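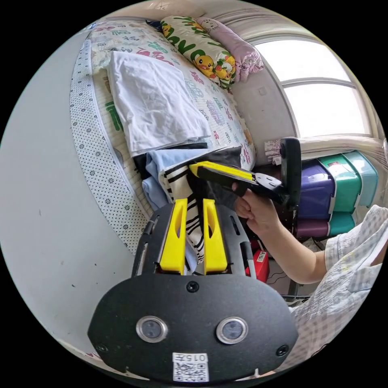

Laiba Jafri

Section 4. Sorting a pile of clothes on the bed

Most tidying guides tell you to empty the whole wardrobe first. I have my doubts. You end up with a bed you can't sleep in and a job you can't finish before midnight. Work from one pile.

Before you start

Leave the sheet and pillows on. A printed sheet like the one shown does make small items harder to spot, so check it again at the end.

1. Push the pillows up to the head of the bed.

2. Lift one garment at a time from the top of the pile. Stripes are a good first pick – they show up well against plain things.

3. Hold it up and look at it in daylight from the window. Lamps hide stains, whatever the bulb packet says.

4. Decide: drawer, wash or out. The fourth heap, "maybe", is supposed to help. I have yet to see one get smaller.

5. Fold what you are keeping. The Skemach fold (see Section 6) is meant to save space. On thick jumpers I found no difference.

6. Fill the drawers from the bottom up, heavy things lowest.

Note: Plastic drawers will take a lot of clothing, but they bow if you force them. Stop when the drawer no longer slides freely.

Caution: Do not pull out two loaded drawers together. A light stack can tip forward.

Caution: Papers kept on top of the drawers should come off before you move the stack.

7. Shake out the sheet and look for odd socks.

Scented sachets are optional. The Rashidi ones I tried in June smelt strongly for a day and then of nothing much. Washing the clothes works better.

For coats and bedding, go to Section 5.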